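물감이 갈라지는 걸 기다리는 시간

요즘 저녁마다 달걀노른자를 깨고 있어요. 먹으려는 건 아니고 템페라 물감을 만들려고요! 아크릴만 칠 년 넘게 쓰다가 처음으로 안료를 직접 개어 봤는데, 왜 이제야 시작했나 싶을 만큼 재미있습니다.

시작은 유튜브였어요. Lertchai Phuthong이라는 태국 작가가 작은 나무판에 망고를 그리는 영상이었는데, 붓질이 전부 가느다란 선이더라고요. 면을 쓱 칠하는 게 아니라 머리카락 같은 선을 겹치고 또 겹쳐서 색을 만드는 방식. 그걸 새벽까지 보고 다음 날 바로 안료를 주문했습니다. Arnitz 황토색이랑 Oden 군청색, 그리고 티타늄 화이트. 황토색은 가루가 아주 곱고 물에 잘 풀려서 초보가 쓰기에 참 좋았어요. 군청은 물 위에 둥둥 떠서 애를 좀 먹었고요. 알코올 한 방울 떨어뜨리니까 금방 가라앉았습니다.

노른자는 흰자를 최대한 떼어 내고 키친타월 위에서 살살 굴린 다음, 막을 집어서 바늘로 콕 찌르면 알맹이만 주르륵 흘러나와요. 처음 두 개는 손에서 터졌습니다. 여기에 물을 조금 넣어 섞고, 미리 개어 둔 안료와 반반. 유리판에 얇게 발라 말린 뒤 칼로 긁었을 때 껍질처럼 길게 벗겨지면 비율이 맞는 거고, 가루로 부서지면 노른자가 모자란 거예요. 이 테스트가 은근히 중독성 있어요.

바탕은 젯소를 여섯 번 올렸습니다. 아크릴 젯소는 템페라가 잘 안 붙는다고 해서 토끼 아교랑 탄산칼슘으로 만드는 전통 방식으로요. 마르면 사포 300번으로 한 번, 2000번으로 마무리. 다 갈고 나서 손바닥으로 쓸어 보면 상아 같은 느낌이 나는데 (그림은 아직 시작도 안 했는데) 이미 뿌듯합니다 ㅎㅎ 7월이라 습해서 한 겹 마르는 데 생각보다 오래 걸렸어요. 장마철에 하시는 분들은 선풍기 꼭 틀어 두세요. 단, 바람을 바로 쐬면 갈라집니다. 제 첫 판이 그렇게 갔어요.

첫 그림은 레몬 한 개와 파란 그릇. 녹토로 밑색을 깔고 그 위에 노란 선을 쌓았는데, 선 사이로 초록이 살짝 비치니까 레몬이 진짜 레몬 같아지는 거예요! 아크릴로 글레이징할 때와는 빛이 전혀 달라요. 반짝이지 않고 속에서부터 환한 느낌. 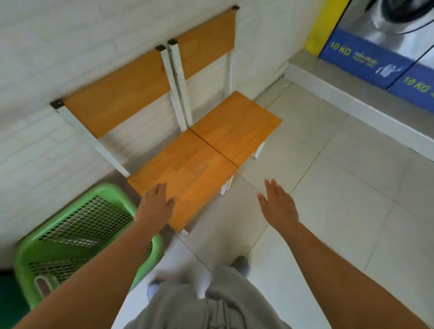 그릇 쪽은 솔직히 망했습니다. 군청에 노른자를 너무 넣어서 표면이 끈적하고 색도 초록빛으로 돌았어요. 다음에는 물을 더 섞어서 얇게 가 보려고요. 붓은 Amoah 세필 0호를 썼는데, 물감을 찍고 나서 천에 한 번 꾹 눌러 짠 다음 그어야 선이 뭉치지 않습니다. 이걸 몰라서 첫날은 온통 방울이었어요.

혹시 같이 해 보실 분 계시면 댓글 주세요. 남은 노른자 물감은 냉장고에서 이틀이 한계예요. 사흘째에 뚜껑 열었다가 냄새에 깜짝 놀랐습니다. 다음 글에는 Jovbridge에서 주문한 주홍색이 도착하면 발색표부터 올릴게요. 석류를 그릴 생각이에요.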